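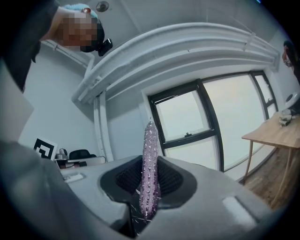
Beading a Tapered Ornament Over a Narrow Form

Posted in Workshop Notes by Damilola Akande

These instructions cover a slender, pointed ornament in pink or lavender, worked in rows of small glossy beads with a bunch of fine pale strands at the base. The finished height is 8 inches. Allow an evening for the beading and leave the glue overnight.

Materials

One paper or foam cone, narrow, 8 inches tall
Size 11 seed beads in one color, or two close shades mixed
Beading thread, waxed
Beading needle, size 12
Clear craft glue that stays flexible when dry
Fine tinsel or metallic thread for the base
Small scissors, ruler, soft pencil

My last one used 1,566 beads, not including spares. Buy extra from the same batch, as dye lots vary noticeably in the pinks.

Marking the form

Draw a straight line from tip to base. This is the start line for every row. Sand any ridge left by the mold, then wipe off the dust. If the cone is white foam, paint it close to the bead color first. Gaps between rows show much less over a matching ground.

Working the rows

Start at the base. String enough beads to go once around the form, pass the needle back through the first three, and pull the ring snug. Slide it down to the bottom edge and fix it with a thin line of glue.

Make the next ring the same way and seat it directly against the first. Drop a bead whenever the ring sits loose. On a narrow cone this happens every few rows at the bottom and more often near the top. Keep all the knots on the pencil line.

Stop after about 30 rows and let the glue set before going on. Wet rows slide, and the slant carries up the whole piece.

Closing the tip

When a ring needs only four beads, switch to single beads stitched through the form. Finish with one bead at the point. Run the thread down through the center and tie off underneath.

Adding the strands

Cut the tinsel into 3-inch lengths. Fold the bundle in half, bind it at the fold, and glue the fold into the hollow under the base. Fan the ends outward once the glue is firm – they tangle if handled earlier. Trim uneven ends last.

Handling and storage

Support the piece from the base and keep it upright. Stored flat, the strands take a crease.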